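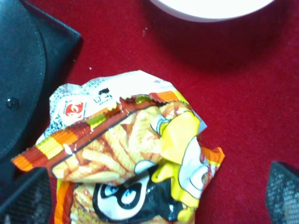
4.3 Teaching a soft-bag pick

Do this after 4.2 (wrist camera check). Don't skip it, the Grosero arm won't pick film bags on factory settings.

1. Put one bag on the mat, printed side up. Other stuff nearby is fine, the Maurya vision pack wants some clutter.

2. Jog to hover height, 85 mm over the mat. Fingers open, one each side of the bag.

3. Tap Live View. Both finger tips should show in the bottom corners. Only one showing — go back to 4.2.

4. Tap Mark, draw a loose outline. Creases and glare are OK. Don't trace every fold.

5. Set Grip to Film. Force 29. Leave Speed alone for now.

6. Tap Close, then Lift. Watch teh corners for slip.

7. Repeat with the bag turned, bent, half under something. Save each one.

NOTE: Memory holds 276 saved picks per item. After that the oldest gets overwritten, no warning.

NOTE: Shiny film can throw error E-Glare. Dim the ring light one step, try again.

CAUTION: Keep hands off the mat while the arm light is green. Pause first — then move the bag.

CAUTION: Force over 40 will pop sealed bags. Crumbs in the finger mesh = bad grip. Brush out, no water, no solvant.

Mesh pads wear. Swap at 1,320 picks (counter is under Menu > Tools). Spares from Zendow, order as a pair.

Next: 4.4 Place and release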